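Course library > Everyday Product Design > Chapter 8

We use cookies to remember your place in the book. Accept or manage your choices.

Chapter 8: Small cases and how they open

I lose things. Keys, pens, one glove from every pair I've ever owned, and more earbuds than I'd like to admit. So when Gunārs Jankauskaitė asked me to write a chapter on little cases for little objects, I said yes before he'd finished the sentence!

My first decent case was a hinged tin for sewing needles, and I must have opened and shut it 60 times on the bus home. I wasn't checking the needles. I just liked the snap. Hold on to that feeling as you read, as we'll come back to it when we look at lids and catches.

A case for earbuds has a lot to do for something that lives in a pocket. It has to hold them, charge them, and let you get a fingertip in to lift them out again (harder than it sounds if you have hands like mine). Try sketching one from memory before you go any further. When I set this for my evening class in April, nearly everyone drew two neat holes and a lid, and only a couple thought about where the hinge would go.

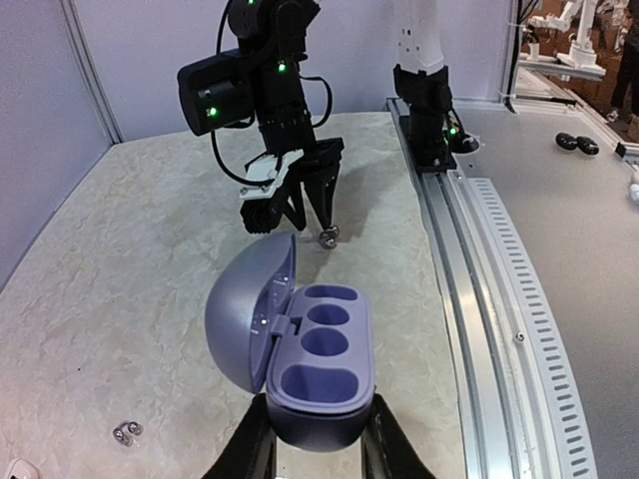
The hinge is where I always start, and I'd like you to do the same. It decides how far the lid swings back, which way you hold the thing and whether you can manage it with one thumb while the other hand has your shopping. After that comes the tray, and the shape of each pocket moulded into it. A round pocket and an oval one ask your fingers for different things, and a shallow one lets you pinch what a deep one makes you dig for.

Before section 8.1, find 2 hinged cases at home, any sort you like, and open each one with your eyes shut. Jot down what your thumb did first.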